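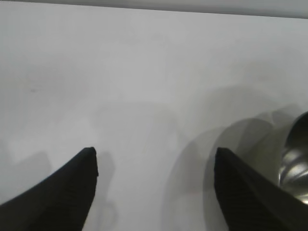 Home Syllabus Notes Readings Contact

Week 4 - Measuring by Volume and by Weight
Notes by Tincuța Dinu

Recipes give dry goods either by volume (cups, spoons) or by weight (grams, ounces). Volume is quick. Weight is easier to repeat, and it is what we will use in the lab from Monday on.

The trouble with volume is air. Flour that has been sifted takes up more room than flour pressed down in a bag, so two cups filled by two people can differ by a good deal. Sugar and salt settle more evenly, but grain size still matters - a spoon of coarse salt weighs less than a spoon of fine. 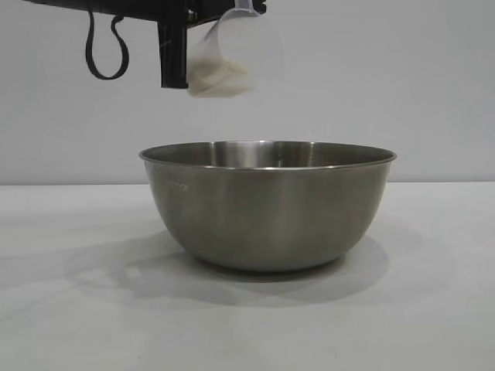 Bulk density is the weight of a dry food divided by the space it fills, air gaps included. Write it in grams per liter. Dry goods can also pack against the side of a container, like the pale mass against the lower wall of the tilted measuring cup over the steel bowl, so weigh what lands in the bowl and leave the cup off the scale.

Worked problem: a batch of meal weighs 470 g and fills one liter. Its bulk density is 470 g per liter. A bin holding 2,000 g of the same meal needs a little more than four liters of space.

For next time: read the Chornovol handout and bring your own figures for oats. Questions about the scales go to Nassoro Mosoti.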